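3.2 Kitchens and cooking habits

Of the 52 households in our October survey, the ones that cooked potatoes at home gave us by far the richest answers! Many people talked at length about their mothers' ovens, the right amount of salt and the point at which a skin is properly crisp. Chareonsuk and Yüksel coded these interviews separately and then compared notes, and the overlap was delightful (see also Section 4).

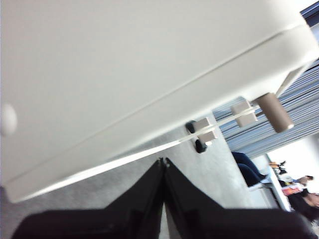
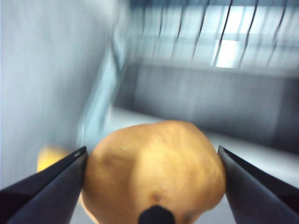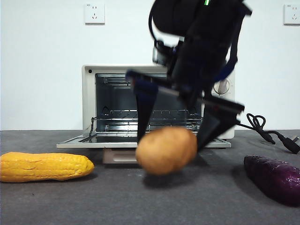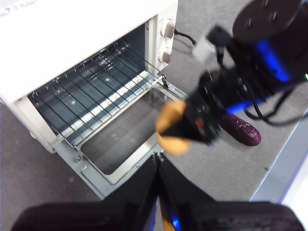
Figure 6. Potatoes and a countertop oven.

Small ovens came up again and again in Kulumora, where flats are compact and a full-sized cooker takes up precious floor space. Older cooks there spoke of baking as a weekend treat, while younger ones did it on any evening they liked.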